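Ridach starts collecting examples for its learning arm

August 4, 2019

The company Ridach has begun to gather examples for a robot arm that should learn to place small parts by itself. The work is done in its hall in Lendov and will continue until December.

An operator guides the arm by hand through one placement, and the movement is saved together with the pictures from the wrist camera. One example takes up to 30 seconds. So far 1390 of them are stored – the first 15 were deleted after a change of the gripper.

The learning software, named Grelell, will be trained on the full set when the collection is finished. 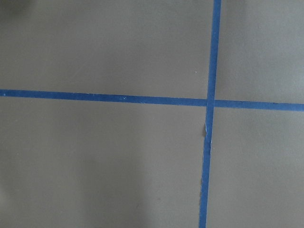
Blue tape on the gray work surface, seen from the wrist camera.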